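Sonntag, halb zehn, und ich stehe mit kaltem Kaffee in der Hand auf dem Parkplatz von Verkcombe und frage mich, ob ich mich im Datum geirrt habe. Kein Schild, keine Fahne, nur ein Zettel an der Glastür: »Tag der offenen Tür, bitte klingeln«. Also geklingelt. Und dann bin ich fast vier Stunden geblieben!

Kurz für alle, die hier neu mitlesen: Ich bastle seit ein paar Jahren an kleinen Roboterarmen herum, bei mir im Keller, mit mäßigem Erfolg. Mein aktueller Arm kann einen Radiergummi aufheben, wenn der Radiergummi gute Laune hat. Von Verkcombe hatte ich über das Forum gehört, die arbeiten zusammen mit der Firma Gasser an einem Projekt namens Trelau. Da geht es um Roboter, die im Haushalt mit anfassen sollen, und zwar bei den ganz kleinen Sachen. Deckel, Bürsten, Fläschchen, so Zeug.

Ich hatte ehrlich gesagt mit einer Halle voller Arme hinter Plexiglas gerechnet. Die gibt es auch, zwei Stück, im Erdgeschoss hinten. Einer davon heißt Ilenari und faltete Geschirrtücher, beim dritten Tuch hat er sich verheddert und die halbe Besuchergruppe hat geklatscht (der arme Kerl). Aber viel spannender fand ich den Teil, wo gar kein Roboter arbeitet, sondern Menschen mit Greifern in den Händen.

Die Idee dahinter: Man nimmt in jede Hand so einen Greifer, macht damit ganz normale Handgriffe, und die Kameras zeichnen alles mit auf. Aus diesen Aufnahmen soll der Roboter später lernen, wie man so etwas anpackt. Die Leute, die das vorführen, nennen es »Runden«. Eine Runde ist einmal Aufgabe lösen, dann alles zurück auf Anfang, dann wieder von vorn. Für eine einzige Aufgabe wollen sie 200 Runden haben, und auf dem Whiteboard am Eingang stand der Stand vom Vorabend: 214. Da hatte jemand wohl einfach nicht aufgehört.

Aufgebaut sind mehrere Ecken wie kleine Zimmer. Küche, Schreibtisch, ein Stück Flur mit Garderobe. Und dann der Schminktisch, an dem ich hängen geblieben bin, weil ich so einen Spiegel zuletzt bei meiner Großtante gesehen habe. 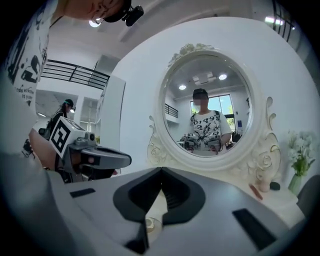 Am Schminktisch: die Greifer im Einsatz, Rosen auf dem Spiegelrahmen und weiße Blumen in der Vase.

Wir durften dann auch selbst ran, immer zu zweit. Ich hatte mir das leicht vorgestellt. Greifer auf, Greifer zu, was soll schon sein. Nach zwei Minuten war mir warm und ich hatte ein Fläschchen dreimal umgeworfen. Man merkt plötzlich, wie viel die eigenen Finger nebenher erledigen, ein bisschen drehen, ein bisschen nachgeben, und mit den Greifern fällt das alles weg. Man muss mit dem ganzen Unterarm denken, wenn das Sinn ergibt. Die Frau neben mir konnte es sofort – sie ist Goldschmiedin, das fand ich dann doch etwas unfair.

Was ich noch gefragt habe, weil es mich für meinen Keller interessiert: wozu die Würfel mit den schwarz-weißen Mustern oben auf den Greifern gut sind. Damit lässt sich aus den Kamerabildern bestimmen, wo der Greifer gerade ist und wie er gedreht ist. Ich habe mir zu Hause gleich so ein Muster ausgedruckt und auf eine Teeschachtel geklebt. Die Erkennung läuft, allerdings nur bei Tageslicht, meine Kellerlampe flackert zu sehr. Falls jemand einen Tipp für eine vernünftige LED-Leuchte hat, gern in die Kommentare.

Ein bisschen Gemecker muss auch sein: Der Vortrag um elf war viel zu leise, hinten hat man kaum etwas verstanden, und die Folien waren auf Englisch. Kuchen gab es dafür reichlich (Zwetschge, sehr gut) und Parkplätze auch. Mit Kindern würde ich eher vormittags hingehen, mittags wurde es an den Mitmachstationen ziemlich eng.

Den nächsten Termin wollen sie im Forum ankündigen. Ich bin auf jeden Fall wieder dabei und übe bis dahin mit der Grillzange.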